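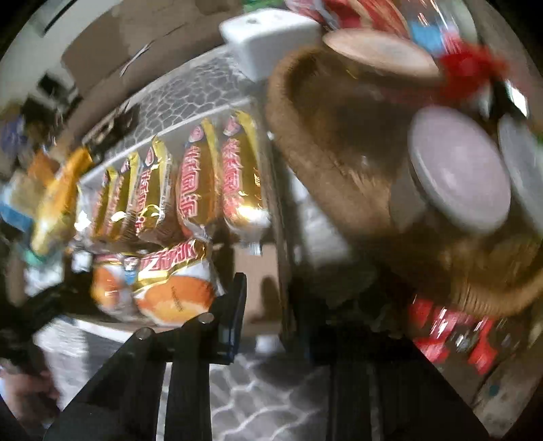 29 December 2019

Equipment planning, store shelf work. Started this before lunch and finished it after the call with Hamisi Massawe, so the order is a bit mixed up.

What we have now: two hand-held grippers, both with the black two-finger ends. One is in regular use in store aisles. The other has a finger that doesn't close square and I have stopped lending it out. Spare fingers: one pair, unmarked. I think they are the older cut but need to put them against the good one to be sure.

Hamisi wants to know what we need for the June round before he signs anything. He has 1,000 left on the small tools line and would like it spent or released. The arm is on a separate line and is not decided.

Grippers first. Tretley will sell us the complete hand tool or just the finger sets. The complete tool comes with a mount and trigger and takes 90 days from order. Finger sets ship from stock. I asked whether the new fingers fit our old bodies and got a yes by phone. I want that in writing. Last time the bolts were the same size but the spacing at the joint had changed, and I spent an afternoon with a file.

Pistis quoted lower on the complete tool, but the fingers are a closed design and the whole end has to go back if a joint wears. We wear out joints. Not keen.

Things from the shelf work that should go into the spec:

Foil wrappers. Gold snack cake packages throw bright reflections, and the lighting in a store is whatever it is. If we buy new cameras they need to cope with glare on metallic film. Ask Magesa for a loan unit before paying for one. Bring our own packages to the test, a flat box won't show the problem.

Soft goods in a row. Cakes in wrappers are easy to crush and the crimped ends give something to pinch. Flat hard fingers can do it with a careful hand on the trigger. I am less sure about the arm. Get a quote for soft pads in two thicknesses.

Wire shelving. The mesh is open and the packages rest along the front lip. A fingertip can go through the mesh and hook. So a blunt tip or a pad that wraps over the end. Hamisi thinks the wrap will peel. We could glue a set and try it, which costs us nothing but glue.

Baskets. Round jar lids sitting down inside a woven basket, with the rim in the way. Different reach from the shelf. I don't think one finger length suits both. Ask Tretley for a price on long and short.

Motion blur. Still getting streaks on the lower shelves when the tool moves fast. A shorter exposure would help and would make it darker. Check what the current camera can be set to before we put a new one on the list. I keep writing this down and not doing it.

On the arm: Kidix sent the revised offer. Arm, controller, base plate, 5 days of installation. Training is extra, and so is the second year of service. The base plate is for a fixed bench. For anything in an aisle we would need a cart, and nobody has priced a cart with enough weight in it to keep the arm from rocking. I asked Kidix and they said other customers build their own. Need floor loading from the building people too.

My view is to leave the arm out of this order. Spend the small tools money on finger sets and pads, get the loan camera in, and use the hand tool through June. Hamisi more or less agrees but wants the arm quote kept alive, so I will ask Kidix how long the price holds.

Draft order, small tools line:
Finger sets, Tretley, short, 2
Finger sets, Tretley, long, 1
Soft pads, both thicknesses
Bolts for the joints, a full bag this time
Practice stock: wrapped cakes, jars, one big basket

Practice stock came to nearly 90 last time, mostly because things got squashed and had to be replaced. Hamisi asked if it can go under consumables. I think it can. He will check.

To do:
Email Tretley about fit on the old bodies
Measure the spare fingers
Magesa, loan camera, ask about return shipping
Kidix, how long the price holds
Find the shelf clips, they are in a bag somewhere under the bench

Bad gripper is tagged and on the top shelf of the cabinet. Please leave it there until the new fingers come.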